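Progress note to the Dostik Fund, April
Muon lifetime measurements, Benavides teaching lab
Written by Marleny Quintero, copied to Bart Van der Linden

Quick one this time, full tables to follow when Edith has checked them. Short version: detector works, data coming in, budget fine, one delay.

Since the last note. Both scintillator paddles now wrapped and light-tight. Took three goes. The old tape let light in along one seam and we were counting the room lamps as well as muons. Background has dropped a lot since. The timing board from Jernska came in March and is running, althought the manual is thin and Hortensia Sánchez had to work out the trigger settings by trial.
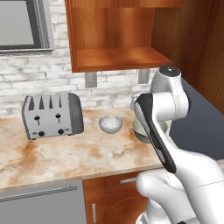 Issue 8

Data so far. 137 hours of clean running, in 10 separate runs. We threw out two more where the high voltage drifted overnight. The decay curve looks right by eye, the fit is still being pulled about by the first few bins. Mercedes Pacheco thinks it's afterpulsing in the tube. I think she's right but we haven't shown it yet. No lifetime figure in this note for that reason, please don't quote the one from the talk.

Delay. The second photomultiplier. Ovus sent the wrong base, went back, replacement not here yet. Until it comes we can't do the angle runs (paddles tilted in steps from straight up to 90 degrees), so that part slides to the summer.

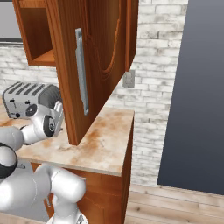
Bart asked whether we could do the angle work with the one tube. Not really, we need both firing together to know which way the muon came. Could borrow from the second-year lab but they want theirs back for exams.

Money. Underspent on parts, slightly over on cable. Would like to move what's left on travel into a spare power supply, can you let me know if thats allowed or if it needs a form.

Next: afterpulse test, longer gate, refit. Edith Llanos is writing up the shielding section and will send it seperately.

MQ

2 comments | 8 shares

Get our notes by email. Sign up to the newsletter.
Contact | © Benavides teaching lab | Back to top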